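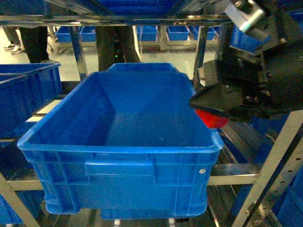

Blue crate on the rack.

The Otard ferry stopped running in June, and by fall the only way to get fruit across to Vilstead was the long road by the quarry. Hường Mai drove it twice a week. She left before light and was back in time to open the shop, and she did not talk much about the road.

Her uncle, Lộc Đoàn, had run the shop before her. It still said Khương over the door, after the family who had it before him, and he had never paid to change it. He sat on the stool by the register most mornings with the radio low and told her what she was doing wrong.

"You bought pears," he said.

"People like pears."

"People like pears in a dish. They don't like them in a bag with other things on top."

She put the pears out anyway. By noon she had sold two of them to the woman from the pharmacy, who wanted them for her lunch.

The letter was in the mail with the electric bill. It was from the ferry company, on thick paper, dated October 3, 2023. It said the service would not come back in the spring. The landing would be sold. It thanked the people of Vilstead for their custom and gave a phone number.

Hường read it standing up. Then she gave it to Lộc, who held it out at the end of his arm because his glasses were upstairs.

"Fourteen years I put my boxes on that boat," he said.

"I know."

"Edis never charged me for the boxes. He charged for me. The boxes went free."

Edis had been the deckhand and later the pilot. He was a long man with a bad knee, and he had carried Lộc's fruit on and off in every kind of weather. Since June he had been living with his sister up the hill. He came down for tobacco and bread.
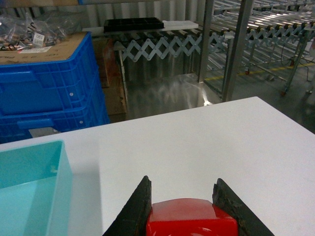
Did Edis know about the letter?
He had known since the summer, and had told only his sister.

He said so that afternoon when he came in for bread. Hường had left the letter on the counter, and he looked at it and did not pick it up.

"They told me when they tied her up," he said. "I thought they might change their minds."

"You could have said," Lộc told him.

"I could have."

Lộc turned the radio up, then down again. Hường rang up the bread. Edis counted out his coins slowly and stood there after he had paid. A boy came in for matches and went out again, and the bell over the door took a while to stop.

"What does the landing cost?" Lộc asked.

"More than you've got."

"I didn't ask that."

Edis told him. Lộc nodded as if it was the price of a melon. Then he got off the stool and went upstairs, one hand on the wall, and they heard him walking back and forth over their heads.

"He's not serious," Edis said.

"He's looking for his glasses," said Hường.

She closed at the usual time and swept. When she was done she found Edis still outside, sitting on the step with the bread beside him. She sat down too. From there they could see the water between the houses, flat and gray, and the lights coming on in Otard. She had gone to school over there. In the winters the boat had been late and the teacher had let the Vilstead children come in without a word.

"You want a job?" she asked.

"Doing what?"

"Driving. I'm tired of the quarry road."

He rubbed his knee. "I've never driven anything you couldn't fall off of."

"You can fall out of the truck. The door doesn't shut right."

He said he would think about it, and took his bread up the hill.
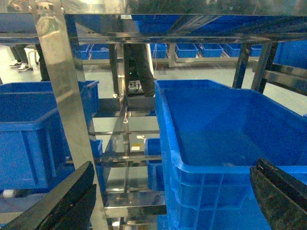 Lộc came down early the next day with his glasses on and a school notebook under his arm. He had filled three pages with figures, and some of them had been crossed out hard enough to tear the paper. He asked Hường what she paid for gas, and what the tires had cost, and whether she had ever added up what went soft on the road before she could sell it. She had not. He went to look over the crates in the back, the blue ones with the thick rounded rims and the ribs down the outside, and he was gone long enough that she had to make the coffee herself.

"They're good crates," he said when he came out. "They'd stack on a small boat."

"We don't have a small boat."

"Edis's sister has one."

Hường poured his coffee and pushed it across to him. He drank it and turned to a clean page. Outside somebody was coming down the hill, slowly, favoring one leg, and it was too early to be about tobacco.

She got down another cup. Lộc had begun writing again and did not look up when the bell rang.

"How deep is it at the old slip?" he said.

"Good morning," said Edis. He shut the door behind him and pulled the other stool over to the counter. "Depends on the tide. Give me the pencil."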